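Handheld gripper: block fingers or soft fingers for grocery bags?

Kimamis
April 24, 2018
Hello everybody. I am comparing two sets of fingers for a handheld gripper, and I must choose one before we order for the arm. The first set is plain black blocks, the second is soft silicone. My test things are food packages on a white table, mostly crinkled plastic and foil. Today I am at the corn starch.
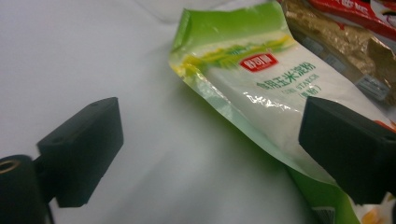

Which fingers should I buy if I can only afford one set?

Buy the soft ones, and put grip tape on the blocks you already have as a spare.

That was my colleague's opinion, but I would like to hear others. My budget is 200 dollars.

Chinyere Ogunleye
I agree with your colleague only partly. Powder moves inside the bag when you squeeze, so the grip you start with is not the grip you finish with. Soft fingers follow this movement better. For boxes I still prefer the blocks. Please try each package at least three times, at the same closing speed, and write down the colour and finish of the wrapping also. Shiny foil gave my wrist camera more trouble than it gave the fingers.

Dernon
tape is fine, change it often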